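Section 4. Running the Kitchen Demonstration for Visitors

Use this section when the Bokport simulator is shown to guests during an open day or a booked visit. It assumes that the host computer has been installed as described in Section 2 and that the presenter has completed at least one practice session. The kitchen demonstration is built around the sink and the counter it is set into.

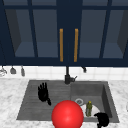
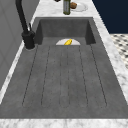
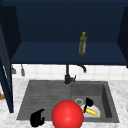
4.1 Before the doors open

1. Turn on the host computer and the wall display. Wait for the Bokport start screen.

2. Log in with the "visitor" profile. Do not use your own profile. Personal profiles can save changes to the kitchen layout.

3. Open Demonstrations, then Kitchen, then Sink Tasks.

4. Check that the free space shown in the lower status bar is at least 70 GB. If it is less, move old recordings to the Stekeder archive before you continue.

5. Set the episode limit to 1,000 steps. Longer episodes make the line move slowly.

6. Run one episode without guests and watch it to the end.

NOTE: The first episode after a restart loads slowly. A wait of up to 59 seconds is normal.

4.2 Seating the guest

1. Ask the guest to sit in the chair with the armrests and to take off any bulky jacket.

2. Fit the tracking gloves, left hand first. The wrist strap should be snug and should not pinch.

3. Have the guest hold both hands out, palms down, until the tone sounds.

4. Ask the guest to open and close each hand twice. Compare the movement with the hands on the display.

5. If a hand on the display lags or drifts, press Recenter and repeat step 3.

CAUTION: Keep drinks off the presenter's desk. The glove connectors are not sealed.

CAUTION: Stop the session at once if a guest reports dizziness or eye strain. Press Pause, remove the gloves, and let the guest sit for a few minutes.

4.3 Running the task

1. Choose a task card from the list. For children and first-time guests, choose one marked Easy.

2. Read the card aloud. It names the item to be moved and where it should go.

3. Press Start. The timer begins when the guest first moves a hand.

4. Let the guest work without coaching for the first try. On the second try you may talk them through it.

5. Press Stop when the task is done or the episode limit is reached.

6. Press Reset Scene. Wait for the green check before starting the next guest.

If an item falls where it cannot be reached, press Stop and then Reset Scene. The try is not counted. If a cabinet door will not respond, the guest has probably closed the hand before reaching the handle. Ask them to open the hand fully and try again.

Error 633 means that the gloves have lost contact with the host. Unplug the receiver, wait for the light to go out, and plug it back in. Repeat section 4.2 from step 3.

4.4 Closing down

1. Press End Visit. Recordings made under the visitor profile are listed on the screen.

2. Keep only recordings with a signed form. Select the others and press Delete.

3. Wipe the gloves and lay them flat in the Fandberg case. Do not fold the fingers.

4. Note any faults on the sheet inside the case lid.

Spare gloves are stored in the Lemieux room. For a key, ask Noémie Kowalchuk. Group visits of more than one class are booked through Mackenzie MacLeod and are not scheduled on Wednesday, when the host computer is updated.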